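Chartering and Cargo Brokerage - Week 6 handout
Laytime, demurrage, and who tells whom

Readings for this week: chapter on laytime in the course pack, plus the two sample fixtures. Skip the tanker section, we do that after break.

Recap from last time. Voyage charter = owner carries a cargo from A to B for freight. Owner pays bunkers and port costs. Time is mostly the owner's problem EXCEPT in port, and that exception is today's whole topic.

Laytime: the time the charterer gets for loading and discharging, already paid for in the freight. Go over it, pay demurrage. Finish early, maybe get despatch (only if the charter party says so - check, lots of them say "free despatch", meaning none).

Ways it gets written:
- fixed: "3 weather working days"
- by rate: so many tonnes per day, or per hatch per day (per hatch causes fights, see Hämmerli below)
- "customary quick despatch", CQD. No fixed number at all. Owners hate it.

When does the clock start? Three things needed. Ship is an "arrived ship", ship is ready in fact, and a valid Notice of Readiness has been tendered. Then usually some notice time runs on top of that. A common pattern is NOR in the morning, time counts from early afternoon; NOR after lunch, time counts from next working morning. Read your own clause though, don't go by memory.

Port charter vs berth charter. In a port charter the ship can be arrived at the usual waiting place. In a berth charter she has to be on the berth. Big difference when there's a queue. "WIBON" (whether in berth or not) is there to help the owner out of that.

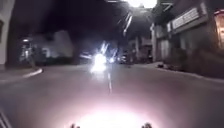
Road at night, with oncoming glare.

Night arrivals. Lots of terminals work round the clock but the agent's office doesn't. NOR emailed at 2 in the morning - is it tendered? Depends. If the clause says "within office hours", it's treated as handed over when the office opens. If it says "any time day or night, Sundays and holidays included", you're fine. Put the time sent AND the time accepted in your statement of facts.

Worked case. Sestosia, loading bagged fertilizer at Tamadgate.
Laytime allowed: 3 days SHINC (Sundays and holidays included)
Demurrage: $700 per hour pro rata
NOR accepted Wednesday 0800, no notice time, clock starts right there
Completed loading Saturday 1000
Wed 0800 to Sat 0800 = 3 days, all used
Sat 0800 to 1000 = 2 hours on demurrage
2 x 700 = $1,400 due to owner

Now same facts but SHEX and "unless used". Saturday isn't Sunday! Half the class gets this wrong every year. Nothing changes unless the charter party treats Saturday as a non-working day, some do.
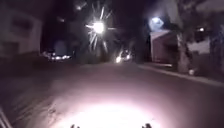

Rain. "Weather working day" means time lost to weather comes out of the count, but only during hours when work would of been done anyway. So rain at midnight in a port with no night shift costs nobody anything. "Weather permitting" - courts have read it close to the same thing. Once on demurrage always on demurrage: rain after laytime expires doesn't stop the clock unless there's express wording.

Hämmerli dispute, short version. Per hatch rate, five holds, uneven cargo. Charterer divided total cargo by total daily rate. Owner's side said the same here, charterer's lawyers then switched to the biggest-hold method ("per working hatch"), giving a longer allowance. Settled. Lesson is to write a flat rate for the ship and be done.

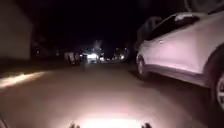 Trucks are the hidden part of a laytime count. The cargo has to reach the quay somehow, and slow trucking is nearly always the charterer's risk. Ramesh Pal made this point in his February guest talk and I'd like it in your notes. At Tredthorpe the access road is one lane each way, so anything left standing along it holds up the line, even a parked white car like the one in the photo, never mind a trailer. Does that stop laytime? No, unless the exceptions clause covers it. "Any other cause beyond charterer's control" may or may not get you there, it's read narrowly. Brokers should ask about road access BEFORE fixing.

Broker's duties in all this. You pass messages, promptly and word for word. Don't "improve" an offer. Log every one with a time. After the voyage you'll often be sending the laytime statement across, so check the arithmatic first. Commission is normally due on freight, deadfreight and demurrage, if the clause says all three. Some only say freight. 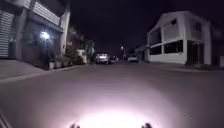
Time bars. Demurrage claims usually have to be in with full documents inside a set number of days from completion of discharge. Miss it and a perfectly good claim is dead. Documents = NOR, statement of facts for each port, laytime calc, any letters of protest. Missing one signed page has sunk claims before.

Homework. Take fixture 967 from the pack, do the laytime count for both ports, show every deduction on its own line. Then redo it as a berth charter and say who is better off. One page max. Questions to Ju-won Koo, who is running the problem sessions this term.

Next week: bills of lading, clean vs claused. Bring the pack.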